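Town of Kakberg
Dog Licenses: Questions We Get a Lot
Last revised 17 Dec 2022

Does my dog really need a license?
If it is over four months old and lives in Kakberg, yes. This includes dogs that never leave the house, dogs that are very small, and dogs you describe as "more of a person." There were 3,962 licensed dogs in town at the last count, and yours would be in good company.

How long does a license last?
One year from the day it is issued. It does not run with the calendar year, whatever your neighbor told you. The expiration date is printed on the certificate and stamped, in very tiny numbers, on the back of the tag.

When can I renew?
Any time in the 30 days before the license runs out. If you renew early you keep your old expiration month, so you lose nothing by being organized.

What does it cost?
The fee is $36 for a dog that has not been spayed or neutered, and half that for one that has. Service dogs are free. Being a very good boy is not a fee category.

What do I need to apply?
A current rabies certificate signed by a vet, proof of spay or neuter if you want the lower fee, and Form 113, filled out on both sides. The second side is the one with the signature line.
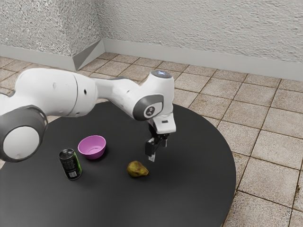

Can I send pictures of my paperwork?
Clear photos of the rabies certificate are accepted through Jivirel, our online portal, as long as all four corners show and the vet's signature can be read. White paper on a white counter tends to vanish at the edges. Lay the certificate flat on something plain and dark, and the corners more or less find themselves. Please keep your thumb out of it. We also ask that you send one page per photo, right side up, with the file named after the dog or after you, whichever you find easier to spell.

My vet gave me a receipt. Is that enough?
A receipt shows that you paid for something. We need the certificate, with the vaccine date and the date it runs out. Most offices will email you a copy if you ask.

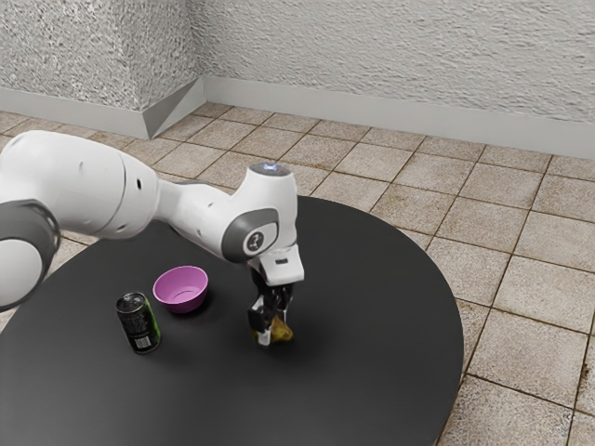
What happens if my license expires?
You have 30 days after the expiration date to renew at the regular fee. After that, a late charge is added and you must send in a new copy of the rabies certificate, even if the old one is still good.

We moved here from Plemano. Does the old license carry over?
Sadly, no. You can turn in your Plemano tag when you apply, and we will take it off your hands, but there is no discount for doing so.

The tag fell off. Now what?
Replacement tags are handed out at the clerk's window on Pichon Street. Bring your certificate. The new tag will carry a new number, so update anything that has the old one on it.

I have four dogs. Is there a limit?
Five per household. For a sixth you need a kennel permit, a separate application and possibly a larger couch. Kennel permits are reviewed once a year, in September.

Do cats need a license?
No. The town looked into it some years back and the cats did not cooperate.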